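Towels and Table Linen
Gallery 4 of 21

The pieces on this page come from the linen room at the Kiker guest house, which we have been sorting since November. Sheets and blankets are in the next gallery. Click any picture to enlarge.

Dark navy towel, folded. Terry cloth with a stitched hem and a white care tag at the corner. The navy ones are washed separately for the first few loads and kept on the Drostik shelves by the door.

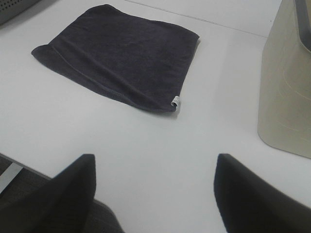
White towels go on the upper shelves, with the folded side facing out. Bath mats are stored flat underneath and get changed along with the hand towels.

The Fabbri tablecloths are kept in the hall closet and are not part of this set.

Page updated 4th June. Next gallery: Sheets and Blankets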